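The rule sheet, version three

I have been writing rules again. I know how this goes. Every few years somebody decides that what a project is missing is a document, and I am the person in the room who once admitted to liking documents, and so by May I own one.

The current one covers how people collect demonstrations at home with hand-held grippers. Version one ran to 58 rules. I was proud of it for the length of time it took to send it to Áine Mac an tSaoi, who wrote back, "Which of these do I do first?" I had no answer. Rule 31 said to charge the grippers. Rule 4 said to begin recording. You could, following my work to the letter, record a whole afternoon of nothing.

Version two had 14 rules and a flowchart. The flowchart had an arrow that went back into itself. Two people asked about it and I told both of them it was intentional.

Version three fits on one side of a sheet of paper, and I'd like to talk about what survived, mostly so I stop rewriting it at night.

The first thing to survive was the rule about surfaces, and it survived by getting much weaker. It used to read "Work on a flat, plain, uncluttered surface." I copied the sense of it from an old Hanrahan lab handbook, where it was written for benches, by someone who had benches. Then we started sending kits to homes, and the sentence became a small lie that everyone agreed to live with. People would clear a kitchen counter down to the paint, fold a towel on it 40 ways, put everything back, and send us a kitchen that has never existed.

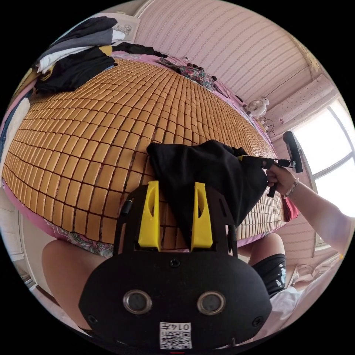
My own view is that a rule for homes should leave the home alone. If the task is handling cloth, then the person should handle it wherever they would usually sort their laundry, and the rule should only cover what would spoil the take. A black cloth bunched up on a tan tiled mat, on a bed with a heap of clothes in one corner, passes version three with no trouble: the cloth stands out from what it's lying on, and the heap is off to the side. Version one would have bounced it on four separate rules, one of which was about wall decor. I can't now reconstruct what I had against wall decor.

So the surface rule now says: the thing you are handling should be easy to tell apart from the thing it is on. If your shirt is the color of your blanket, pick another shirt. I left out the sentence on lighting levels, which nobody could measure, and put in "if you'd read a book there, it's fine."

The second survivor is about posture. I used to specify standing, feet apart, elbows loose, like a man about to be served in tennis. People sat down anyway, on chairs and floors and beds, and their takes were better than the standing ones for the simple reason that they weren't tired. The rule now says to be comfortable and keep both grippers from bumping into each other. Rings and bracelets are fine if they don't catch on anything. That last bit replaced a full paragraph on jewelry, with a definition of jewelry in it. I wrote that definition at 2 a.m. and it included hearing aids by mistake.

The third is the one I'd fight for. Do not fix a bad grab by starting over. If the fabric slips, pick it up again and carry on, and mark the take when you're done. Everyone's instinct is to send in the clean one. I understand this; I proofread my shopping lists. But a pile of perfect folds teaches a robot that cloth behaves, and then the first sock it meets is going to come as a shock. When we were still using the Zellow upload form, there was a box marked "Quality" with a scale from 1 to 5, and people would quietly bin anything they thought was a 2. We lost months of good mistakes that way. The form now asks "Did anything slip?" and you can say yes without feeling graded.

After that come the dull ones, and I've come around to the dull ones. Check the label on each gripper against the kit list before you begin. Wipe the lenses with the cloth in the box and never with the cloth you're about to fold. Ask anyone else at home before you record, and turn over mail, medicine and family photos. That one used to be rule 49, under "Miscellaneous," and it is now at the top of the page in the largest type I could get away with. Moving it is the only edit I'm certain about.

Áine wants a rule on how long to go without a break. I'd put 30 minutes, she'd put 20, and Jasten, who make the carrying case and have no stake in this at all, sent us a leaflet recommending "regular pauses." We'll go with 20. She has done more takes than I have, and her wrists have opinions.

There is also the matter of numbering. I took the numbers off the rules in version three, on the theory that a numbered list invites people to cite it at each other. Within a day I got an email from the Vistham group asking about "your rule 6." I counted down the page to see which one they meant. They had counted the title.

I've put the numbers back. The version after this one will be called 3.1, and so far it has a comma in it.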